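### 4.2 Attic bypass leakage and ceiling moisture

Complaints of water dripping from ceiling fixtures in winter are often logged as roof leaks. In the Fendwood homes, the roof covering was inspected first in every case, and the flashing and underlayment were found intact in all three houses reported in this section. The remaining candidate was condensation of indoor air that had entered the attic through gaps in the ceiling plane. Recessed light housings, plumbing chases and the top plates of interior walls were treated as separate leakage paths and sealed in that order.

Each house was tested with a blower door at a pressure difference of 50 Pa, before any work and again after each sealing stage. Attic relative humidity and sheathing temperature were logged at 16 points per house. The loggers were fixed to the underside of the roof deck with the sensor face exposed, and the north slope received half of them. Readings taken within an hour of an attic visit were dropped from the record.
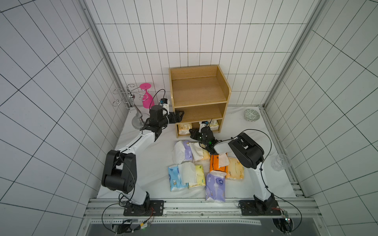 **Figure 7.** Two robot arms in a tiled booth with a wooden shelf unit and tissue packs.

Leakage in the Hondura house before sealing was 937 cfm at 50 Pa, the lowest of the group. This house nonetheless had the heaviest frost on the sheathing. Total leakage is therefore a poor guide to attic moisture when used alone – the location of the openings matters, as does the pressure across them. In the Hondura house most of the flow to the attic passed through an open chase above the second-floor bathroom, where indoor humidity was high and stack pressure was near its maximum.

The Mathias house showed a different pattern. Its recessed fixtures were an older vented type, and loose-fill insulation had been pulled back from them to keep the required clearance. The bare drywall around each fixture was colder than the rest of the ceiling, so water collected on the metal housings before it reached the roof deck. Sealed covers were installed over the fixtures and the insulation depth was restored up to the cover walls. Dripping was not reported again during the monitoring period, although one logger on the north slope continued to record humidity above the level measured outdoors. 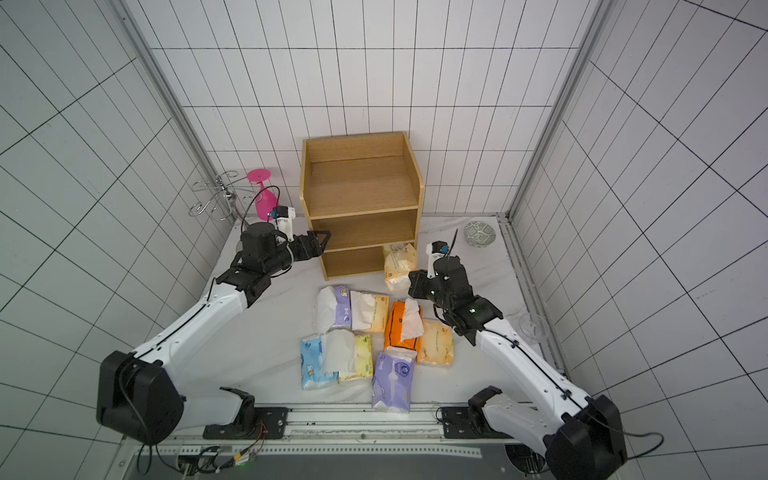 Sealing the top plates gave the smallest change in measured leakage and took the most labor. Access was limited at the eaves, where the rafters left little working height, and foam could not be placed reliably in the last bay on either side. We kept this stage in the protocol for the Flullano house, which has more than 900 square feet of ceiling under a low-slope roof. The order of stages was left unchanged so that the results could be compared, but the reduction credited to each stage depends on what was sealed before it and should not be read as a fixed property of that leakage path.

Ventilation openings at the soffit and ridge were left as found in all of the houses. Baffles were added only where the new insulation would have blocked the air path from the soffit.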